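Report of the Demonstrator, Household Division

A short story

The Household Division of Desmet occupied the second floor of a former school in Bidville, but most of its work was performed elsewhere, in the homes of its demonstrators. Each demonstrator received a gripper, a charging cable, and a binder. Section One of the binder stated that the demonstrator was to perform the task as she would ordinarily perform it. Section Two listed the ways in which she was not to.

Trinidad Fuentealba was assigned to textiles in June. Her quota was 200 accepted demonstrations of the folding and moving of cloth upon a bed, to be recorded by means of the hand-held gripper and sent each evening to the office in Distmont. There they would be reviewed by Hendrik Prins, whose initials appeared at the foot of every rejection.

Demonstration 68 was rejected on grounds of hesitation. The reviewer noted that the fingers had remained above the garment for an unusual length of time before closing, and that the machine, if taught from such a record, would learn to wait. The demonstrator was invited to submit a written explanation.

She wrote that the garment had belonged to her mother, and that she would select another.
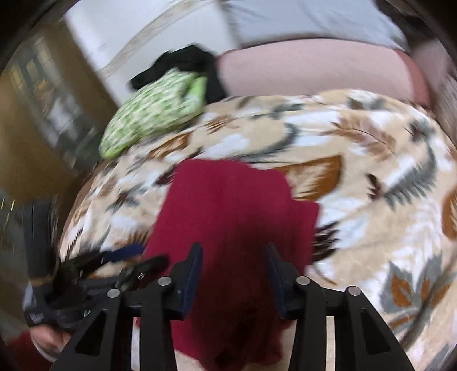 The reply arrived the following morning. It was signed by Liesbeth De Graaf, head of the division, and stated that the selection of garments was at the discretion of the demonstrator under Section Four. No substitution was required. The division asked only that the approach be made at an even speed.

Ms. Fuentealba resumed work at 8:15. She lowered the gripper, closed it, lifted, carried the cloth to the left, and released it. She then returned it to the center of the bed and began again. Bakari Lukumay, who serviced the equipment and visited each home once a month, found her at this when he came to replace a worn spring. He observed that she spoke under her breath as she worked. Sound was not recorded, and he made no entry in the log.

"Do they fold it the way you do?" she asked him.

Mr. Lukumay replied that the machines in Distmont had so far been shown the work of several people, and that their folding was a mixture. He had seen one tuck a sleeve under with a small turn at the end, which the engineers had been unable to trace.

"Which way did it turn?"

He showed her with his hand. She considered this and asked whether he would care for coffee.

The quota was met at the end of the summer. Her records were joined with those of the other demonstrators to make a set of 2803, and the set was passed to Farach, the company that had ordered the machines. Under the agreement, the demonstrators were each entitled to attend one trial.

Ms. Fuentealba attended hers in the company of Els Mulder, who had demonstrated kitchens. They were seated behind a glass partition and given printed badges. A machine stood at the foot of a narrow bed on which a gray sweater had been laid. An attendant read out the number of the trial, which was 541, and the machine lowered its arm.

Above the sweater it stopped.

Mr. Prins, standing by the door with his folder, looked at the clock. The attendant looked at Mr. Prins. Ms. Mulder asked in a low voice whether it was broken.

"No," said Ms. Fuentealba. "Give it a moment."

The fingers closed. The machine lifted the sweater, carried it to the left, and set it down, and at the end there was the small turn. Mr. Prins opened his folder, held his pen over the column marked Hesitation, and asked the attendant to proceed to the next trial.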